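Moving Across Borders: What Preveck Did Not Test
Speaker notes, Ondham security forum
October - Radu Crăciun

Start without the thank-yous, the chair will have done them.

I was asked to talk about the lessons of Preveck. I would like to talk about whether there were any. The press release said the exercise had proved that allied forces can move across three borders at short notice. I have read the full report twice and I can't find where it proves that.

What happened: 2,027 vehicles, three countries, one final assembly area. The convoys arrived on time. Good. Pause here, let people have their good news.

Then the permits. Each convoy needed clearance from each country it crossed, and 137 separate permits were issued. Every one of them was applied for months ahead, by staff who knew the route, the dates and the name of the person at the other end. If you book a table in the spring and are given it in the autumn, you haven't learned much about how the restaurant copes with a busy night. 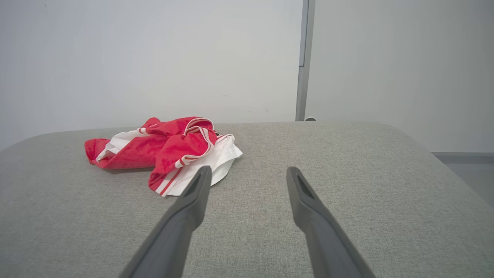 Red and white garment on grey fabric.

Move on to the Kadlec paper. Most of you will have seen the summary. Kadlec argues that a single permit form would fix most of the delay. I like the paper, and I think it is wrong about this. The form is four pages long. Filling it in takes a morning. The delay comes after that, when it sits with a transport ministry that wants the interior ministry to sign first, and an interior ministry that has asked the regions. One form would reach the same desks in the same order.

(If short of time skip the next bit and go to bridges.)

The Ninarer survey. They asked 100 officials whether they were confident of clearing an urgent convoy within the target time. A large majority said they were. I asked to see the question. It did not say what the target time was. I then rang a few people who had answered, and they gave me three different figures. So what we have is a lot of people who are confident about different things, and a bar chart.

I don't blame Ninarer, they were given six weeks and a question written by somebody else.

Bridges. Say this slowly. The exercise route was chosen to avoid two bridges whose load ratings are in doubt. Sensible for an exercise. But the report then gives the length of the route, just over 1,000 kilometres, as evidence of reach. It would have been a good deal shorter over the bridges. The length is a sign of the problem. I put this to the authors and was told it would be looked at in a later phase. No phase is named in the plan.

Expect a shuffle in the room here, there are people present who worked on it. They did what they were asked to do. The staff work on fuel was very good and should be mentioned by name if Ondham's logistics people are in the front rows.

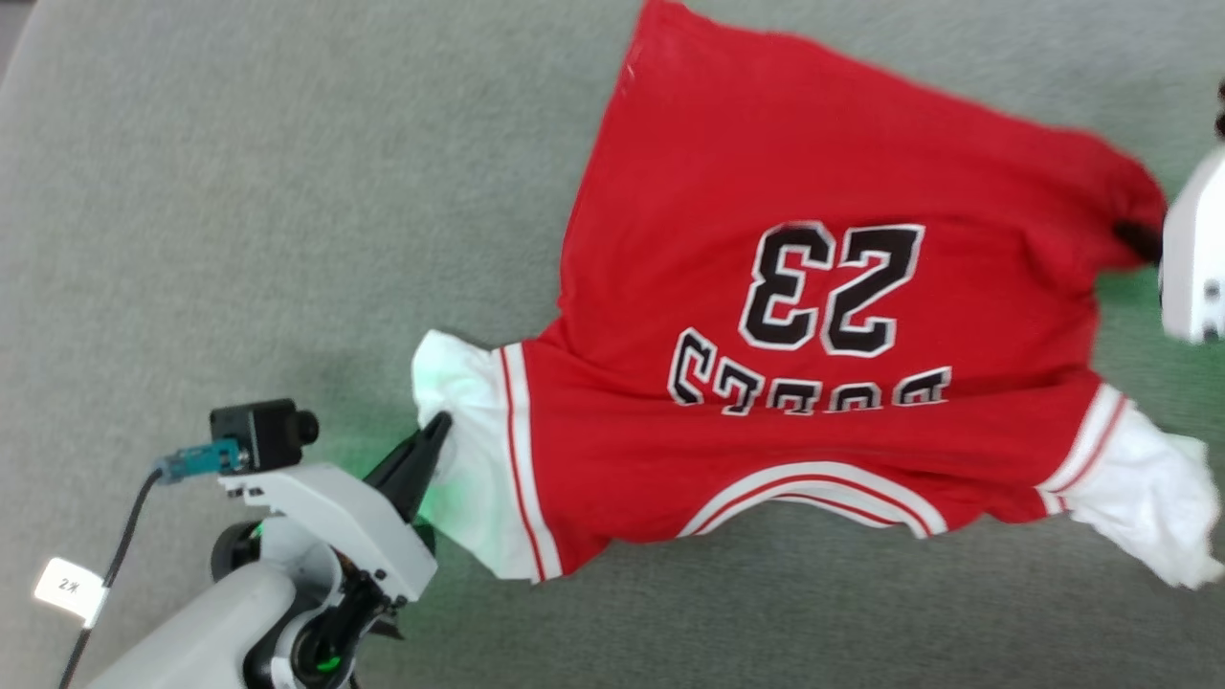 Would a standing permission, agreed in peacetime, remove the need for permits altogether?
It would help with routine traffic, but the drafts I have seen all leave out dangerous goods and oversized loads, so tanks and ammunition would still need a permit each time.

Back to the main line. What I would want before I believed the claim:

A test with no warning. Pick a night, ring the duty desk at two in the morning and ask for a crossing. Don't send a convoy, that costs money and annoys the villages. Just see who picks up and who they think they have to ring next.

Publish the times. All of them, including the bad ones. At present each country reports its own average and keeps the rest.

And put the bridges in, even if only on paper.

Someone will say that this is negative and that exercises are also about signalling. Fine. I accept that a convoy arriving on time sends a message. I would only ask that we keep the message and the evidence in separate folders, as at the moment the same paragraph is doing both jobs and ministers are reading it as evidence.

Funding, last point, keep it brief. The next round of money is being shared out on the strength of this report. Most of it goes to the form and a shared database. None that I can find goes to night staff at the permit offices. Check this again with the finance people before speaking, the table may have changed since the draft.

Stop there and take questions. Water is on the left of the lectern.

Contact the Ondham forum office | © Ondham security forum | Back to top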